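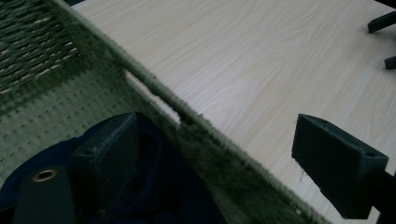

I used to pick grippers by reading spec sheets, and I picked badly for years! My first real comparison was at the Maihi lab in April, with Dinesh Nautiyal and a basket, and I learned more in one afternoon than from any catalog. Take the soft wall of a basket, with one black finger on either side of it and that fuzzy rim in between. How hard should you squeeze? A jaw that's great on a steel block may crush a rim like this one (or slide right off the fibers), and no payload figure will warn you.

So in this chapter we'll put two-finger grippers through 6 household tasks and score them, first by hand and then on the arm. I like starting by hand – you feel a bad grip before you can measure it. Keep your notebook open, and write down the failures too. 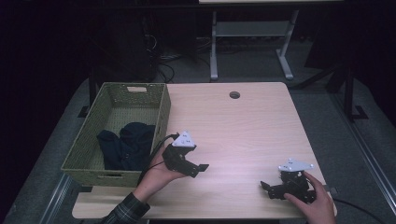 Figure 1. Hand-held grippers, one in each hand, with the basket and cloth.

Before we begin, we need to agree on what a "grasp" is. Delwyn Cartwright and I argued over that one for weeks.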